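Rurkudeck Review: A Mailing List and Ticket Tool for Small Bands

I play bass in a four-piece and I do the admin, so I'm the one who has to tell people when we have a show. For years that meant a spreadsheet of email addresses, a free newsletter account that kept changing its limits, and a separate ticket page for every gig. Last April I moved all of it to Rurkudeck and we have used it for every date since then.

Rurkudeck is a web service for musicians who sell their own tickets and want to keep their own list of fans. You get a band page, a mailing list, a ticket checkout and a door list you can open on a phone. There is also a merch section, which I'll get to.

Setting up

Sign-up took me one evening. Importing our old list was the slowest part. The importer wants first name and last name in separate columns and it will reject the whole file if one row has a comma in the wrong place. It does tell you which row, but only one at a time, so I fixed a row, uploaded again and got the next complaint. By the end we had 300 addresses in, minus some duplicates it had merged on its own. The merging worked fine.

The band page has 2 layouts. One puts the next show at the top, the other puts a music player at the top. We use the first. You can change the background color and the header photo and that's all. If you want a proper website, you will still need one.

Sending mail

This is the best part of the service. You write the message in a plain box, pick who gets it, and send. You can filter by town, by people who bought a ticket before, or by people who haven't opened anything in six months. The town filter matters most to us. When we played Midham in the fall I wrote only to people within driving distance, and far fewer people unsubscribed than when I used to write to everybody about everything.

Messages look decent on a phone. Links to songs show up as a small player image that opens the streaming page. You can't schedule a message to repeat, and the draft folder sorts by the date you created the draft, so an old one you have just edited stays at the bottom.

Selling tickets

The checkout is short: name, email, card. We sold 102 tickets through it for the Midham show and I had one complaint, from a man whose confirmation went to spam. You can resend a confirmation from the order page in two clicks.

Fees are shown to the buyer before they pay, and you can choose to absorb them. Payouts arrived three business days after each show. I would like to be able to get some of the money earlier, as other services allow, to pay the sound engineer on the night.

The door list works offline, which I tested by putting my phone in airplane mode at home and then ended up needing at the venue. Two phones can check people in at once. When both are offline they don't know about each other until they reconnect, so split the line by last name if you have two people on the door.

Noreen Costello, who books a monthly folk night and has used Rurkudeck longer than I have, likes it less for seated shows. There is no seating plan. She sells her tables as separate ticket types, one for each table, and says it gets messy past a dozen.

Merch

I wouldn't bother. You can list shirts and records, but there is no stock count by size, so we oversold mediums the first week. We went back to Hodis for merch and linked to it from the band page.

Live streams

You can attach a stream link to a ticket and only buyers will see it. Our drummer, Jouko Keskinen, ran a short acoustic set this way and 40 people paid to watch. The link arrives by email an hour before start time. You can't change that hour, and a few people wrote to ask where theirs was. The ticket page for a stream takes one wide picture at the top, and it resizes without making a mess of it. 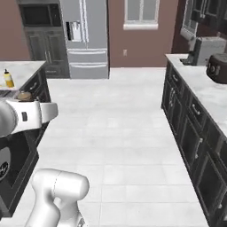 Kitchen render with tiled aisle and island.

Support

I have written to support three times. Two answers came the same day. The third, about a song title with an accent in it showing up as question marks, took a week. The song is a cover of an Ó Dálaigh tune, and the name now displays correctly on the page but still breaks in the subject line of emails.

Price

There is a free plan with the band page and ticket sales but no mailing list filters. We pay for the middle plan, which has the filters and the second door login. The top plan adds extra band pages and is aimed at small labels.

Who it suits

If you play standing shows in small rooms and your list is your main way of reaching people, I'd recommend it. If you sell seats or a lot of merch, look at something else first. We have renewed for another year, and I have kept a copy of the spreadsheet.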